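We use cookies to remember your preferences. Accept all | Manage settings

Bathroom handover checklist: basin and worktop

Use after tiling and second fix, before the room is signed off. Mark each line Pass, Redo or N/A. Comments are from the May round at Clullitz, room 108.

1. Floor clear of tools, offcuts and trailing leads. Pass.

2. Basin does not rock when pressed at each corner. Pass. Keep one hand on it while you wipe near the base, as new sealant marks easily.

3. Worktop free of dust and grout haze. Redo. Black stone shows everything. Wipe with a damp cloth, turn it often, and do the front edge last.
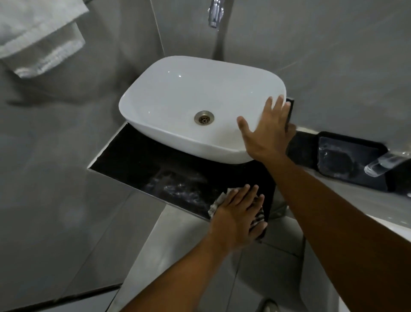
Item 3: worktop in front of the basin, streaks still to come off.

4. Ledge and niche wiped out. Redo. Dusty white residue on the ledge. Lift out anything standing in the niche first.

5. Wall tap tight to the tiles, no movement at the spout. Pass.

6. Drain strainer clear of grit. Pass. Use a soft cloth on brass – no scouring pads.

7. Run the tap for 27 seconds and check underneath for drips. Pass.

8. Worktop bracket load label (400 N) filed with the room sheet. N/A, held by Granström.

9. Towel rail fixings firm. Pass. Take towels off before dusting above them.

Recheck items 3 and 4 once the surfaces have dried. Haze often comes back and needs a second wipe with clean water.

Comments (3)

tilerdad: Would you use vinegar on the worktop?

Flomum site team: No, not on stone until you know what it is. Plain water first.

k_508: Same haze on ours. Took three goes with a microfibre cloth – changing the water each time helped.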